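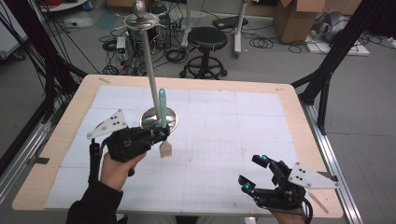

3 min read

Figure 4. Metal stand with a round base on taped sheets of grid paper, with a brush near the base.

4. How far can diary reports of small chores be trusted?

Much of what is written about housework leans on diaries. A person is asked to note what they did and for how long, the notes are added up, and the totals end up in tables that look far firmer than the notes themselves. We have used such diaries in our own work and will go on using them, but the claims made for them in the smallest categories seem to us too strong.

Take dusting, polishing and the care of ornaments and stands of the kind in Figure 4. The Brindodthorpe diary set holds 2123 entries under this heading. Huerta and Medrano treat each entry as a separate event with a start and an end. We doubt that most of them were ever that. A large share of the entries we read describe something done on the way to something else: a shelf wiped while looking for keys, a lamp base gone over during a phone call. The diary form has a box for minutes and people fill the box. Whether they had any idea of the minutes before they met the box is another matter.

Rounding is the first warning sign. Entries of five, ten and fifteen minutes crowd out nearly everything between them. Bautista argues that rounding errors cancel out over a large enough sample. They may do so for cooking or laundry, where the true times are long and spread widely. For a job that takes two minutes, five is the lowest number many people think worth writing down, and errors of that sort all push the same way.

The second problem is recall. Diaries in the August wave were meant to be filled in at the end of each day, yet 17 households told the field team that they had caught up on several days in one sitting. Their records were kept in. Contreras, who ran the fieldwork, defends the choice on the grounds that dropping them would have tilted the sample toward tidy people. That is a fair point – and it leaves us with totals built partly on guesswork, with no flag in the released file to show which ones.

Third, the heading itself is loose. The Multside codebook puts polishing metal under "care of belongings", while the Amini codebook puts it under "cleaning, indoor". A study that merges the two, as Bugti does, is free to find a rise in one and a fall in the other with no change in what anyone did at home. We re-sorted the merged file by the wording of each entry and the reported rise shrank to almost nothing. Our re-sorting has its own weak spots. Two coders disagreed often on entries such as "did the front room", and we settled those by talking them over, a method we would criticize in someone else's paper.

Could better instruments fix this? The Ikano app prompts users at random moments and asks what they are doing right then. It removes the recall problem and brings in a new one, as people with their hands in a bucket tend to ignore their phones. Missed prompts were treated as random in the pilot report. We see no grounds for that and would like to see the missed prompts published by hour of the day before the method is used more widely.

For the rest of this paper we drop the minute totals for small chores and keep only whether a chore was mentioned on a given day. The loss of detail is real, although we are not convinced the detail was there to lose. Readers who prefer the minute totals will find them in Appendix B, unadjusted.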